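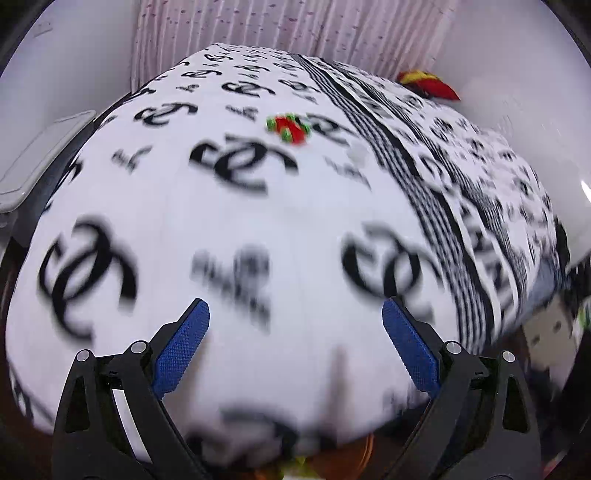
Household Textiles, Unit 3: Sheets and Bed Linen
Instructor: Despina Pascu
Handout revised June 6, 2023

Read this before the lab. Bring a ruler marked in inches, a pencil, and the pick glass from your kit.

## 1. What a sheet has to do

A bed sheet is a flat piece of woven or knitted cloth that gets washed far more often than most things in the house. A curtain may be washed twice a year. A sheet may be washed every week for ten years, and between washes it is rubbed, stretched and sweated on. When you judge a sheet in this course, judge it first as something that will be laundered.

The questions we ask in the lab are always in the same order:

1. What fiber is it?
2. What kind of yarn?
3. What weave or knit?
4. How was it colored and finished?
5. How was it cut and sewn?

Most buying mistakes come from starting at number four.

## 2. Fiber

**Cotton.** The usual choice. It takes up moisture, stands up to hot water and gets stronger when wet. The length of the fiber (the "staple") matters more than the country it was grown in. Long staple makes a smoother yarn with fewer loose ends, so the cloth pills less. Labels often name a region and say nothing about staple length.

**Polyester and cotton blends.** These wrinkle less and dry faster. The weak point is pilling: the cotton ends break off, the polyester ends don't, and the small balls of fuzz stay anchored to the cloth. A blend with more polyester than cotton will also hold body oils, and these need a warm wash with enough detergent to shift.

**Linen.** Made from flax. Stiff when new, softer with washing. It creases sharply and tends to wear first along the folds, so change the way you fold it from time to time.

**Viscose, lyocell, and "bamboo."** All are made from dissolved plant pulp. Most cloth sold as bamboo is viscose, and in the United States the label has to say so. Viscose loses strength when wet. Lyocell loses much less. Wash both on a gentle cycle.

## 3. Yarn and thread count

Thread count is the number of warp yarns plus the number of weft yarns in one square inch of cloth. If you count 118 warp and 108 weft, the thread count is 226. That is a perfectly good everyday sheet.

Trouble starts with plied yarns. A two-ply yarn is two thin yarns twisted together. Some sellers count each ply as a separate thread, and the printed number doubles while the cloth stays the same. For this course, a plied yarn counts as one.

Method for the lab:

- Lay the cloth flat on the board. Do not stretch it.
- Place the pick glass with one edge parallel to the warp.
- Count the yarns crossing the one-inch opening. Use a needle as a pointer.
- Repeat at two other spots, none of them within six inches of a selvage or hem.
- Average the results, then do the same for the weft.

If you can't tell warp from weft, look for a selvage. The warp runs parallel to it. On a cut sample with no selvage, the warp is usually the direction with less give.

## 4. Weave

**Plain weave (percale).** One over, one under. Crisp and matte. Percale is a plain weave with a fairly high count and a smooth finish, and it wears evenly on both sides.

**Sateen.** The weft floats over several warp yarns before going under one. The floats give the surface its shine and also catch on rough heels, fingernails and zippers. Sateen has a right side and a wrong side – check before you sew a hem.

**Twill.** Diagonal lines. Less common in sheets, more common in duvet covers and mattress ticking.

**Flannel.** Plain or twill weave, brushed to raise a nap. Sold by weight, so a thread count on a flannel label tells you very little.

**Jersey.** A knit, so it has no thread count at all. It stretches well in the width, and a cut or hole may run.

## 5. Color and print

There are two common ways to put a pattern on sheeting.

*Pigment printing.* The color sits on the surface and is held by a binder. It is cheap and works on any fiber. A heavy pigment print feels slightly stiffer than the cloth around it. With washing, the binder wears away and dark motifs go gray, first at the folds and where people lie.

*Reactive printing.* The dye bonds with the cellulose fiber. The print can't be felt with a fingertip, and the color tends to show through more on the back. It costs more, needs steaming and washing off, and holds up much better in the laundry.

A simple test for the lab is the crock test. Rub a dry white cotton square over the print with firm, even pressure for 15 strokes. Repeat with a damp square. Compare both with the gray scale card and write down the grade. Dark prints on a light ground deserve the damp test in particular, as loose color will show on the ground after the first wash.

Wash printed sheets inside out where the construction allows it, and keep them out of direct sun while drying.

## 6. Cut and construction

A flat sheet is measured after hemming. A fitted sheet is described by the mattress it is meant for, plus the pocket depth. Pocket depth is where many returns come from: mattresses have become thicker, and a topper adds more. Measure from the top edge to the bottom edge of the mattress with the topper in place, then allow two inches for tucking under.

Elastic may run all the way around or only across the corners. All-around elastic holds better and is easier to replace at home. Corner elastic gives out sooner on a bed where the sheet is pulled tight.

Cotton shrinks. An untreated cotton sheet can lose several percent of its length in the first few washes, most of it in the warp direction. Our sample from Arkum started at 70 inches in the warp and came out of the third wash at 67. The Dodeck sample had been preshrunk and didn't change enough for us to measure. Both results are in the class binder, with the wash temperatures Nelu Văduva used for the trial in November.

Hems: look at the stitches per inch and at the corners. Skipped stitches at the start of a hem will come undone. A hem sewn off-grain will twist after washing, and no amount of ironing will straighten it.

## 7. Care

- Follow the label for the highest safe temperature. It is a limit, so a cooler wash is allowed.
- Don't pack the drum. Sheets wrap around other items, and the middle of the bundle stays dirty.
- Chlorine bleach weakens cotton over time and yellows some finishes. Oxygen bleach is gentler.
- Fabric softener coats the fiber and makes cotton take up less water.
- Take sheets out of the dryer slightly damp if you intend to iron them.
- Patch thin spots early. Once a sheet is thin across the middle, the old repair is "sides to middle": cut it lengthwise down the center, join the two outer edges with a flat seam, and hem the new sides.

## 8. Lab assignment

Work in pairs. Each pair receives one swatch from Cledetti, one from Voicu, and one unlabeled swatch. For each swatch, record:

- fiber content, with the evidence you used (label, burn test, or both)
- warp count, weft count, and total
- weave or knit structure, with a small sketch
- type of print, if any
- dry and damp crocking grades

Burn tests are done at the sink under the hood, with tongs, and only when an instructor is present. Tie back hair and roll up sleeves.

Write one paragraph on the unlabeled swatch saying what you would use it for and how you would wash it. Keep the swatches. We'll cut them down for the shrinkage test in Unit 4.

Reading for next time: the chapter on pillow and mattress ticking, plus the two pages on downproof cloth.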